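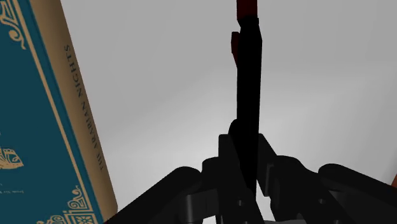 Chepkoech Mrema replied that she had seen the same slow slide on her own machine, that it had cost her most of an afternoon, and that before anyone touched the gripper force again would I please check whether the fault survives a clean restart of Futamis, as hers had not.

Well, mine did, so I'm opening this properly now and putting everything in one place, with apologies to anybody who has already heard half of it from me in the hallway.

Ticket 247
Opened: 2019-02-07
Opened by: Halima Mabula
Component: Dumis gripper driver, Futamis simulation, book tabletop scene
Status: Open, workaround in place
Summary: Held object slides down through the fingers during a long hold, no fault raised

What happens

The arm picks up the tall black and dark red object and lifts it, and to begin with everything looks lovely. The fingers are closed, the driver reports "holding," the planner is happy. Then, if you leave it there, the object starts to creep down between the pads. It's very slow and you won't catch it by staring, but if you go and get a coffee you'll come back to find it lower than you left it, and if you get a second coffee you'll come back to find it lying next to The Arabian Nights. The driver still says "holding" the whole time. That last part is what really bothers me. A dropped object I can live with in simulation, but a driver that swears it's still carrying something after it has let go is a driver I don't want anywhere near the real arm at Assunção.

How to reproduce it

Load the book tabletop scene, the one with the teal book. Run the ordinary pick with the default close force. Once the lift is finished, stop sending motion commands and just let the simulation run. On my machine the object hits the surface 45 seconds into the hold. Chepkoech's goes a bit later, but she has the older physics settings and I wouldn't read much into it.

What I tried first (please skip if you're in a hurry)

Restarted Futamis from cold, as suggested. No change.

Raised the close force from 5 newtons to 20. I was sure this would do it, and I'm a little embarrassed to say I wrote "fixed!" in the team chat before the run had finished. The slide was slower, but it was still there, and with the higher force the object had also started to turn a little as it went down. I've set it back to 5.

Swapped the object for a plain block. The block stayed put through the whole hold and was still in the fingers when I came back from lunch. So it's something about this object and the way the pads meet it.

Moved the book well out of the way, just in case one of the outer links was brushing it and nudging the hand. No difference at all, and no contacts between book and gripper in the log, so the book is innocent.

Update, after lunch

Chepkoech came over and we turned on the contact display together, something I should have done at the beginning. The part between the fingers is the bottom end of the black body, and down there the shape runs off into a narrow diagonal taper. The pads are flat. So you have two flat surfaces squeezing something that isn't parallel to either of them, and in the contact display the right pad was touching along a single edge. Every time the solver pushes the two shapes apart, it gives the object a tiny shove downward. One shove is nothing. Thousands of them will walk it right out of the hand.

She also asked why we were picking it up so low in the first place, with all those nearly straight sides further up the body. It's a fair question! The answer is that Anano picks the grasp height from the object's bounding box and knows nothing about the taper. I've asked for the shape to be taken into account before, back in July, and I'll link that request here so the two stay together.

Update, later the same day

Tried the pick by hand with the grasp moved up onto the straight part, keeping clear of the bulge on the side. Default force, same scene, nothing else changed. It held. I let it run much longer than the earlier tests and the object's height in the log stayed flat. I then ran it again with the low grasp to be sure I hadn't fixed something by accident, and down it went, right on schedule.

The second problem, the one I care about more

Moving the grasp makes the slide go away for this object, but it does nothing for the false "holding" report. I went through the driver with Chepkoech reading over my shoulder (thank you, and thank you for the mints), and we found that Dumis decides once, at the moment of closing, that it has something in its fingers. After that it never looks again until it's told to open. If the object leaves, the fingers close up the rest of the way and the state doesn't change, even though the finger position is sitting right there in the same message.

What I'd like is for the driver to compare the finger opening with the value stored at the grasp and raise "object lost" when it falls below it by more than a small margin. I have a rough patch that does this. It raises the fault correctly on the low grasp, but it also went off once during a fast swing with the plain block, so the margin needs work and I'm not ready to send it for review.

Workaround for now

If you need this scene before the patch is in, set the grasp height by hand in the scene file and don't rely on the "holding" state for anything longer than a quick move. Please leave the close force where it is. I know it's tempting.

Still to do

Halima: tune the margin, then rerun the fast swing with both objects.
Chepkoech: repeat the long hold on the older physics settings with the high grasp, and attach the height log.
Either of us: tell the Assunção group to keep long holds off their schedule until the driver change has been tested on their arm.

Comment from Chepkoech Mrema

High grasp holds on the older settings too, log attached. While I was there I looked at the finger opening during the fast swing, and it does dip for a moment with the plain block even though the block never leaves. I think you want the value to stay low for a short while before you call it lost. Try that before you make the margin any wider, and come find me if it misbehaves. I'm in until five.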